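Hukwood Shared Floor, Safe Practice Working Group
Minutes, January meeting, opened 10.15 am

Chair: Zainab Etim. Minutes: Morenike Bashir. Apologies received from Effiong.

1. Welcome
Zainab thanked everyone for coming back so promptly after the break, and for reading all 116 comments on the draft code of practice, which she knows was a fair bit to ask in January (it was much appreciated!).

2. Hand-held grippers and head-worn cameras 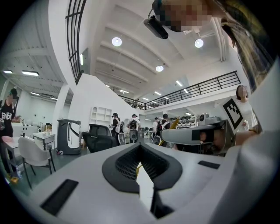
Clause 7 of the draft deals with people working close together while wearing or carrying equipment, and it took up most of the morning. Morenike felt the wording was fine for one person at a bench but rather thin for a busy floor, where you may have a gripper with its square marker held up at close quarters, someone leaning in with a camera on their head, and others wearing backpacks further down the room. After a good long chat it was agreed that the clause should ask for a spoken word before anyone reaches across a colleague, and that cables on headgear be checked at the start of each session. Cinitz will redraft.

3. Clearances and walkways
Zondora proposed 600 mm of clear floor beside any wheeled unit when parked. Some of us favoured more, but it was carried as a starting point. Bottles and loose items are to be kept off the floor, and chairs pushed in, please. 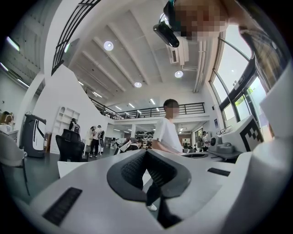
Office chair and tall grey-and-white machine near the arched shelving, item 3.

4. Markers
Agreed that printed markers be kept clean, flat and facing outward. Cinitz to circulate a one-page guide.

5. Other business
Room 202 is booked for the next meeting. Morenike will bring the kettle again.

Closed 11.50 am.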